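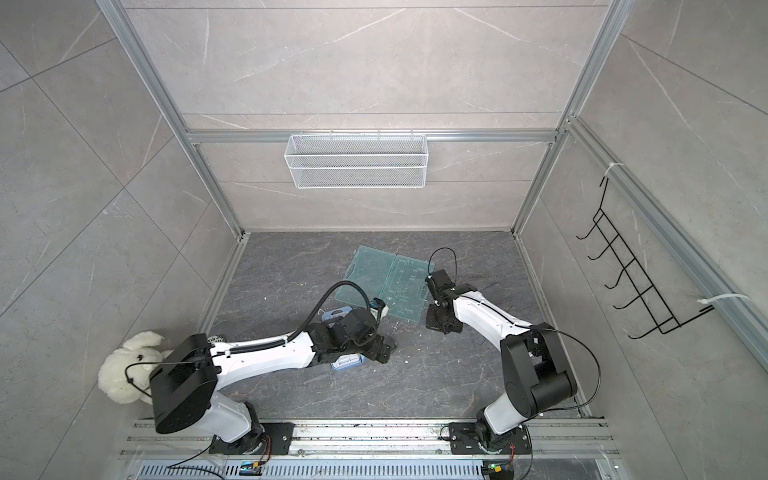 The Case Against the Case

I have never met a molded plastic case that made my life easier. You know the kind: two hinged halves, one smooth, the other full of little hollows shaped for exactly what came in the box. Teal, see-through, very handsome in the store. Open one flat on the floor and it takes up twice the space, and you still have to work out which hollow wants which piece.

The people who sell storage will tell you this is order. I have my doubts. A molded insert is somebody else's guess about what you own. Lose a piece and the hollow sits there empty for good. Buy a replacement in a slightly different size and the lid won't close.

My neighbor Khadija Ouali swears by hers. She has two, both from Pemano, and she says she always knows when something is missing. Fair enough. But knowing it's missing has not, so far, helped her find it.

Compare the plain wire basket. Hang a white mesh one on a rail and it asks nothing of you. You can see what's in it from across the room, and when it's empty you can see that too. A black rack with a row of prongs is nearly as good, though I'd want to know what people plan to hang there before they put it up. Most racks I've seen went up on hope.

I don't claim baskets are perfect. Small things slip through the mesh, and a shallow one fills up fast — mine was heaped by December. Still, I could get at everything in it with one hand, and I have yet to manage that with a hinge and a latch.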